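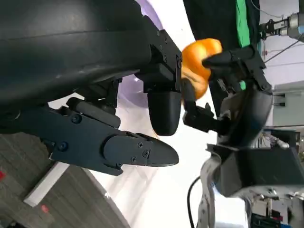 Báscula de cocina Prunska, modelo de plataforma: prueba de uso

Publicado el 8/29/23 por Zodwa Moodley

La Prunska es una báscula de plataforma plana, con célula de carga única y pantalla retroiluminada de cinco dígitos. La compré en la tienda en línea de Zwane para sustituir una Bitusmont que perdía el cero al cabo de unos minutos. Llevo usándola desde diciembre, sobre todo para pan y conservas.

Precisión. Con una pesa patrón de 1000 g marca 1000 g en el centro de la plataforma y 3 g menos en las esquinas. La resolución es de 1 g en todo el rango. Por debajo de 5 g la lectura no es fiable: si se añade levadura seca poco a poco, el filtro de estabilidad interpreta el incremento como deriva y lo absorbe. Conviene pesarla aparte y volcarla de una vez.

Tara. Responde al primer toque y admite taras sucesivas. El valor se pierde con el apagado automático, que salta a los 48 segundos sin variación de carga. El tiempo no se puede ajustar -- el manual no menciona ninguna combinación de teclas para ello. 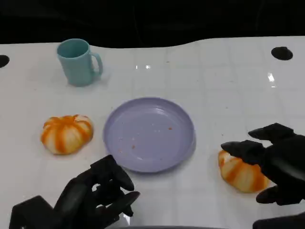

Drusthorpe comenta que en su unidad el apagado se desactiva manteniendo pulsada la tecla de unidades durante el encendido, y que la pantalla lo confirma con un guion fijo. He probado la secuencia en la mía sin resultado, de modo que puede depender de la versión de firmware.

Alimentación. Usa 3 pilas AAA, no incluidas. La tapa del compartimento cierra con una pestaña fina que obliga a hacer palanca con la uña.

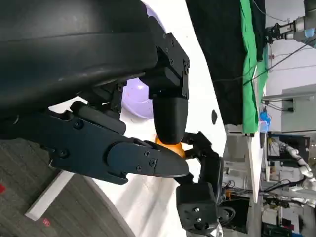 El aviso de batería baja aparece con poco margen, y a partir de ese punto la retroiluminación se atenúa y la lectura tarda más en estabilizarse. No he observado error de medida en ese estado.

Limpieza. La plataforma es desmontable y se lava a mano. El teclado, en cambio, tiene una junta elevada donde se acumula harina -- un pincel seco basta para retirarla.

Valoración: recomendable para masas y conservas. Para especias o levadura en cantidades pequeñas hace falta una segunda báscula con resolución de 0,1 g.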